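Chapter 7
When the Laundry Room Gets a New Coworker

Walk into the staff laundry at Stirkitz, a care home with 30 residents, and the first thing you notice is how much of the job is doors. Open, load, close, open, unload. Soo-ah Ji did that for years, and when the home brought in a robot she expected to be bored. She got a more interesting job!

Think about what a washer door asks of a worker. It swings on a hinge, its glass bulges inward, and the rim is slippery and round. People handle all this without a thought. A robot has to find the edge, reach it at a good angle and push or pull along a curve.
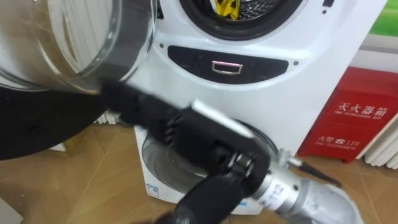
Figure 7.1 The robot's arm reaches toward the open upper door, with a yellow cloth item in the drum.

Breaking a chore into moves like these is called task analysis, and you will use it all through this chapter. It's wonderful to watch a group try it for the first time. Seon-mi Pyo, who ran the training at Stirkitz, asked the laundry staff to write down every move in one wash. They filled a whiteboard and then argued happily over the order. 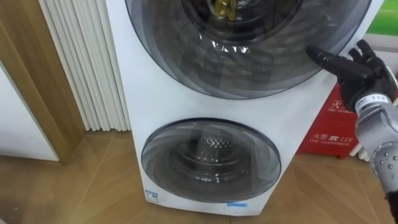
Figure 7.2 A fingertip close to the rim of the upper door. Both doors of the washer are shut.

The list changed how the staff saw their own work. Sorting, checking pockets, spotting a stain that needs a second look: these stayed with people, and they moved to the top of the job description. Ji now spends part of her shift teaching the robot and part of it writing up what went wrong.

Before you read on, pick a chore you do at work or at home and write down every move in it. Keep the list handy, as you will need it in Section 7.2.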